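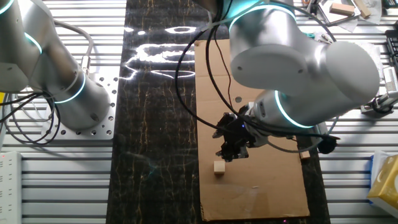 Entertainment News Writer, Cabello Desk

Oviver Media seeks a staff writer to cover celebrity families, relationships and red carpet events for its Cudmont office. The writer will file 4 short items per shift and check every claim against a named source.

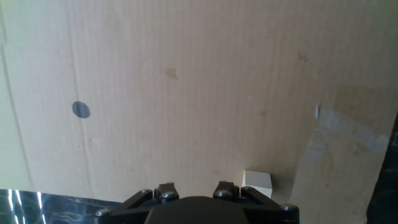

Applicants must have 3 years of newsroom experience — freelance work counts — and a sound knowledge of privacy law. Shifts begin at 6 a.m.

Send a resume and two clips to the Hiring Office, quoting reference 484. Applications close in October.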